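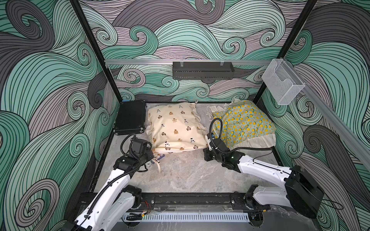 Dirk Leemans wanted to know whether the pillow episodes could go to training as they are, given the upload on Friday is fixed and the next slot isn't till February. Short answer no. Long answer below, sorry for the state of it, typing between runs.

Ticket: Plemon cell, episodes rejected at import
Opened: 12/29/23
Priority: high
Status: open, workaround in place
Product: Sirnimow recorder, Tijani importer

Problem as reported
Importer throws out episodes from the two-arm cell. Message is "stream length mismatch, right arm". No mismatch on the left. Camera stream fine. 56 episodes in the batch, 21 rejected. All 21 are the bedding task, none from the box task.

What I expected
Same number of joint samples left and right for each episode, give or take one.

What I got
Worst episode: 2,485 samples left, 34 fewer on the right. Others smaller but same direction, always right arm short. Never the left.

Log

09:10 Restarted recorder. Recorded one dummy episode, arms parked. Lengths match. Great, useless.

09:25 Dummy again, moving left arm only. Match. Moving right arm only, no contact with anything. Match.

09:40 Both arms, lemon pillow, right gripper on the corner and a slow pull. Short on the right. Finally.

09:50 Repeat, same thing. Repeat with the cream pillow, left gripper. Match. So it's the arm and not the pillow.

10:05 Looked at timestamps instead of counts. The missing samples are in clumps, not spread out. Each clump sits where the right gripper closes. Recorder doesn't log a dropped packet, it just carries on with the next one and shifts everything up. So the action labels after the first clump are early against the video. This is the bit that matters for training, a length mismatch you can see but the shift you can't unless you go looking.

10:20 Swapped right arm to other port on the hub. No change.

10:35 Swapped the gripper lead for the spare. No change. Put the old one back, the spare is shorter and tugs when the wrist turns.

10:50 Checked the settings file. Right gripper status polling is set to fast, left is on normal. Somebody (me, probaly, November) turned it up for the grip force test and never turned it back. When the gripper closes it reports on every poll and the joint messages queue up behind it.

11:00 Set right to normal. Power cycled the arm, setting doesn't take otherwise. Rig needs homing afterwards, clear anything soft away from the grippers first.

11:15 Five bedding episodes, all match. Five box episodes, all match. Not calling it fixed till there's a full session on it.

Reply to Dirk's other points

Can we pad the short ones? Please don't. Padding at the end gets them through the importer with the labels still shifted. The model would learn to close early on every right hand grasp. Bralness did that with their first set and spent ages on it.

Can we realign from timestamps? Maybe. The camera clock and arm clock agreed in the dummy runs. I have a script that puts the gaps back in and fills joint positions in a straight line between. Gaps are short. But the fill falls exactly on the grasp, the part we most want to be real. I would keep those episodes in a separate folder, marked repaired, and leave them out of the main set.

Are the accepted ones OK? Think so, not checked. Importer allows a mismatch of one so a tiny shift could get through. Will run the timestamp check on all of them this afternoon.

To do
- timestamp check on accepted episodes
- re-record the rejected ones, same start positions where the notes have them
- move the pillows between takes, too many of the old ones start from the same layout anyway
- recorder should refuse to save if there's a gap. Raised with Sirnimow as a separate request
- put the polling setting in the session header so it's visible
- Dirk to confirm if the upload can go without bedding

13:40 Check running. First dozen clean.

14:30 One accepted episode has a gap, single sample, box task. Pulled it. So "none from the box task" up top is wrong, leaving it there for the record.

15:05 Check done, no more gaps. Starting re-records now, will update the ticket when theres a full batch.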